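I've been putting off writing up the book thing because I kept thinking I'd have a cleaner result to show. I don't, quite, but I have a result I believe, so let's go.

If you're new here: I've been working on getting a robot arm to deal with thin, flat objects on a desk. Books, mostly. A hardcover lying flat is a rotten thing to grab. It's often too wide to pinch across, it's too low to get under, and if you push on one side it just slides away from you. People solve this without thinking (you hook a fingertip under the cover, or drag the book to the edge of the desk and let it hang over). My policy had no idea either of those options existed.

The first version was plain imitation learning. I collected demos by teleoperation, trained on them, and watched the arm poke hopefully at the spine over and over. It had learned the approach beautifully! It would glide right up to the book and then sort of dither. I spent most of May blaming the gripper, then the camera calibration, then the lighting, and the problem was in the labels all along.

What I had been doing was treating each demo as one long blob of motion. But a demo of picking up a book has at least two very different parts in it: the bit where you're moving through open air and a centimeter either way doesn't matter, and the bit near contact where a few millimeters is the whole game. The open-air part takes up most of the time steps, so the loss was dominated by stuff that was already easy. The model was getting great scores for being good at hovering.

So the new setup (I'm calling it Totia, please don't ask, I needed a folder name) does something very simple. It marks the time steps near contact and samples them more often during training. I didn't change the network or buy a fancy sensor. The marking comes from gripper speed plus a distance estimate from the wrist camera, and I hand-checked a chunk of it to make sure it wasn't nonsense.
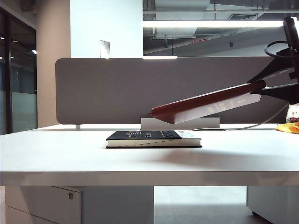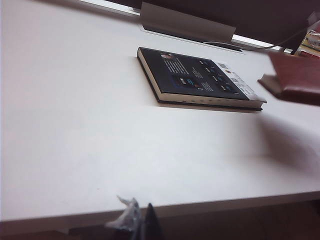
*Same desk, same book: the fixed camera first, then the wrist camera.*

I feed both views to the policy, and I went back and forth on whether I needed the two of them. The fixed view is good for knowing where everything is in general, but the arm can get in its own way, and a tool passing over the desk throws a big soft shadow that I suspect confused my early models more than I'd like to admit. The wrist view has the opposite trouble. It's lovely for detail, but it tilts and swings with every move, so the desk edge can end up running diagonally and the policy has to cope. When I dropped the wrist view, the approach was still fine and the last bit fell apart. When I dropped the fixed view, it would sometimes wander off before it ever got close.

Okay, numbers. The old training set was 3,314 episodes, and after I threw in a fresh round of collection it's 3,522. I retrained the old method on the bigger set too, so this is a fair fight — more data alone barely moved anything. With the contact sampling switched on, the "poke and dither" failure mostly went away. I ran it on 8 books it hadn't trained on and it got stuck on three. All three were glossy paperbacks, so I have a theory, and the theory is friction, and I have no proof whatsoever.

One thing that surprised me is how touchy the sampling ratio is. Too low and you're back to hovering. Too high and the arm gets weirdly aggressive, charging at the desk like it's late for something, because it's forgotten how to travel calmly. I found a middle setting by trial and error and I'm a bit embarrassed that I can't give you a better recipe than that. There's a paper out of the Herkovov group that anneals the ratio over training, and I want to try it next.

Also on the list: books with other stuff close by. A notebook right beside the target changes which side you can come in from, and my demos lean heavily toward one direction. I need to go collect some ugly, crowded ones.

Code cleanup is happening slowly. The data loader is still full of paths that only exist on my machine, so give me a couple of weeks before you email me about it.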